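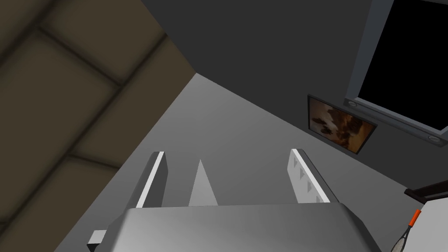 Section 4: Setting Up Your First Sourdough Culture in the Kovberg Proofing Box

Welcome to the fun part! Your box is assembled, the shelf is in, and it's time to grow something. A healthy starter is the heart of every loaf in the Zarimik recipe booklet, and the box makes it much easier to keep one happy through a cold winter or a drafty kitchen.

Before you start

You will need:
- the glass culture jar and its loose lid
- the clip-on probe (packed in the same bag as the shelf feet)
- whole wheat or rye flour for the first feeding, plain white bread flour after that
- water that has stood in an open pitcher overnight
- a kitchen scale that reads in grams

If you bought the Distden model, your jar has a wider neck and the probe clips to the shelf instead of the rim. Everything else in this section is the same for you.

4.1 Place and level the box

1. Pick a spot out of direct sun and at least a hand's width from the wall. The vents are at the back and need to breathe.
2. Turn the front feet until the box stops rocking.
3. Fill the water tray to the lower line and slide it in under the shelf.
4. Plug in the box and close the door. The green light blinks while the box warms up and stays on when it is ready.

Note: The first warm-up can smell a little like new plastic. Run the box empty for 17 minutes with the door open a crack, then let it cool before you go on.

Caution: Never fill the water tray above the upper line. Water can spill onto the heating plate when you move the tray. If this happens, unplug the box and let it dry fully before you use it again.

4.2 Mix the culture

1. Weigh the empty jar without its lid and write the number on the bottom with a grease pencil. Ours came to 363 grams, but glass varies, so do weigh your own.
2. Add 50 grams of flour and 50 grams of water.
3. Stir until no dry flour is left. A chopstick is great for this – it gets right into the corners.
4. Scrape down the sides and rest the lid on top. Do not screw it shut.
5. Clip on the probe, set the dial to 2, and close the door.

Caution: A sealed jar can build up enough pressure to crack. Always leave the lid loose while the culture is in the box.

4.3 Daily feeding

Feed once a day at the same hour. We like 7 a.m., before coffee, but any time you can stick to is fine.

1. Take the jar out and stir the culture.
2. Remove culture until 50 grams remain (this is where that penciled number comes in handy).
3. Add 50 grams of flour and 50 grams of water, stir well, and scrape down the sides.
4. Top up the water tray if it has dropped below the lower line.

You may see a burst of bubbles on the second day and then almost nothing for a few days. Keep feeding! The early bubbles come from other microbes, and the yeast needs time to catch up. Once the culture doubles between feedings several days in a row, it is ready to bake with.

Note: Gray liquid on top means the culture is hungry. Stir it in or pour it off, then feed as usual. Pink or orange streaks, or fuzzy mold, mean you should throw the whole culture away, wash the jar in hot soapy water, and start again from 4.2.

4.4 Building up for a bake

The Yazzie country loaf calls for 200 grams of active starter. The evening before, feed 80 grams of culture with 80 grams of flour and 80 grams of water. That leaves 40 grams to carry on with – put it in a clean jar and feed it as in 4.3.

For storage in the refrigerator, see Section 5.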